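## Teaching an arm to pick up a mug, how much should we mix things up?

**Musa Aliyu**

Hi all! I'm in the robotics club at Albridge and our spring project is table clearing. We drive the arm by hand, record the whole thing, and then train on the recordings overnight. We use Sivo for the recording part and it's been pretty smooth once we got past the install (which ate two of our meetings, but that's another post).

We have 25 demos so far, all for one job, which is to grab a mug, lift it, and set it down on the other side of the table. On playback the arm gets to the mug nicely and then closes a little too early about half the time. Out of our last 14 tries, 5 ended with the mug on its side. When it does get hold of the thing it's lovely to watch, and we all yell.

My teammate thinks we need better grip pads. I think it's the recordings. We've been setting the mug down in the same place before every single demo, and I even put a bit of tape on the table so we wouldn't drift. Our showcase is in January and I don't want to spend the time we have left on the wrong fix.

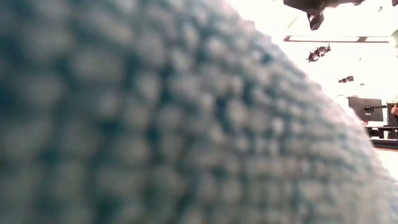
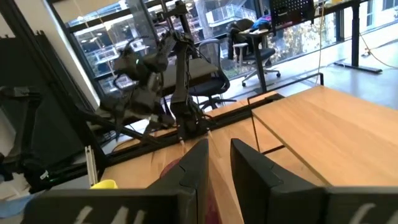 Yellow mug between the fingers:
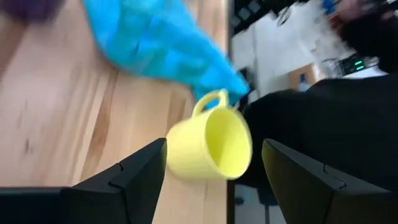
Should the mug start in the same spot for every demo, or should we move it around?

---

**benchtop_lou**

Move it around. If it always starts on the tape, the model learns a path to the tape and hardly needs the camera at all, and then being off by the width of a finger is enough to make it close early. Pick an area the size of a dinner plate, put the mug somewhere new inside it each time, and turn the handle while you're at it. Keep the first 25, they're still useful, and record the new ones on top of those.

Couple of other things from when my class did this:

- Go slow on the last bit before you close. We were all rushing that part because it's boring, and the arm rushed it too.
- Have the same person drive for a whole batch. We had 4 drivers with 4 styles and the result was a wobbly mess until we sorted the files by driver.
- Keep a few starting spots out of training so you have something fair to test on.

I'd hold off on pads until you've tried this. If you change the fingers now, you'll have old demos with one grip and new demos with another, and good luck working out which one helped.

---

**pw_marsh**

get the Grusen pads, they're soft and they fixed ours

---

**tinygears**

I'm with Lou on moving the mug, but start smaller than a dinner plate if your data set is tiny! We went big right away and it got worse before it got better, and half the team wanted to quit. We spread out a little, trained, looked at it, spread out some more.

Also check the delay on your cameras. Ours were a few frames behind the arm, so every recording basically said "close now" while the picture still showed the fingers up in the air. Wave your hand in front of the camera while you tap the table and compare the two in the log. Took us ten minutes to find and we'd been blaming the training settings for weeks.

---

**Musa Aliyu**

Thanks, tape is coming off the table tonight. I'll check the delay first and post numbers when we have a new batch.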